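Multden tabletop arm, six months in (sort of)
Posted 2025-08-20

I've had the Multden arm since February, and I keep getting the same two emails about it: is it worth the money, and can it pick up anything squishy? So this is the long answer to both. I paid $1274 for the arm, the Vivar soft finger kit and one year of the Fisulex software, and I bought all of it myself.

Setup took me an evening. The arm bolts down fine, the cable is long enough, and the quick start sheet is readable if you ignore page 4, where the drawings are for some other model. I like that the wrist is slim. My old Nikolaidis had a wrist like a paint can and blocked its own view of everything it reached for!

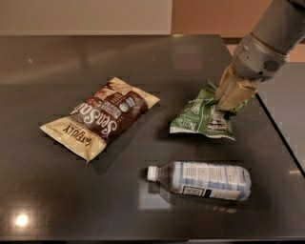

Grabbing soft packaging

Hard boxes are easy and every arm in this price range can do them, so I skipped those pretty quickly. Snack bags are where I spent my time. They slide, they puff up, they fold in ways the software didn't plan for, and the fingers have to come straight down and pinch a fold without mashing what's inside. The Vivar fingers are good at this. They have some give, and on a slick surface they seem to hold on better than the rubber pads I used before. I'd still turn the grip force down from the factory setting, which is way too eager (I have eaten a lot of crumbs). 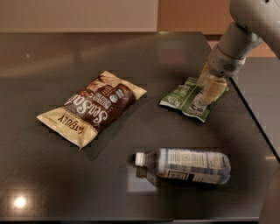 Fisulex is the part I have mixed feelings about. Teaching a new pick is quick, you drag a box around the item and choose an angle, and most of the time it gets what you mean. But it really doesn't love reflections. A shiny dark table with a round glare spot in the near left corner is just the kind of thing I'd worry about, and a clear bottle neck on top of that finish isn't much kinder. There's a glare slider buried under Advanced, so go find it on day one. I ran mine at default for weeks and blamed the arm, poor thing.

Support did write back when I complained, and they were nice about it. The fix was an update that took forever to install and then moved all the menus around. Okay!

Speed is fine. It isn't fast. I ran 300 picks over a couple of weekends and never felt like I was waiting on it, but if you want to sort things for a living you'll want something bigger. What I care about more is how it comes down next to an item, slow and steady for the last bit,
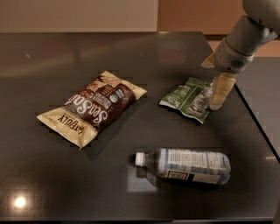 and you can adjust that last stretch on its own without slowing down the whole move. I wish the old one had let me do that. Noise is low too, more of a hum than a whine.

Would I buy it again? Yes, though I'd wait for a sale. The arm alone was down to $594 for a while this summer, and at that price I'd get it with the Vivar fingers and try the free version of Fisulex before paying for a year.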